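Finished the table top at last!

tedby_bench
24/04/2019
Well, it's in the kitchen and we're eating off it! Some of you will remember me moaning in February about the old top we got from the Destesbridge clearance place. I've sanded it, oiled it, sanded it again (my own fault, went too heavy) and I love it. I went up to 100 grit for the rough work and then much finer, and the grain has come up beautifully, long wavy lines running right along the board with darker bands in between.
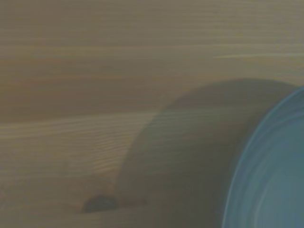
I'd been dead set on a dark stain and I'm so glad I left the tin shut. It's a soft tan colour now and the blue dish looks lovely on it. Four thin coats, 11 hours between each. Now then, what do you all use for upkeep?

Drirotell
Gorgeous grain! I'd give it another wipe of oil every couple of months and leave it at that.

mo_planes
Sorry, I'd never use oil on a table that gets daily use. Hard varnish, done. Ours has had kids, paint and curry on it and it still looks new.

Drirotell
And when it chips you're sanding the whole lot back. With oil you just rub in a bit more where it's worn.

mo_planes
It hasn't chipped yet!

Schwaiger
Bit of both here, oil first and wax over. Lovely to touch, but do use mats, hot plates leave white rings.

tedby_bench
Ooh, hadn't thought of wax. Might try a patch on the underside first. Schwaiger, is yours the paste sort or the liquid?

Schwaiger
Paste, and a tin lasts ages. Old cotton T-shirt to put it on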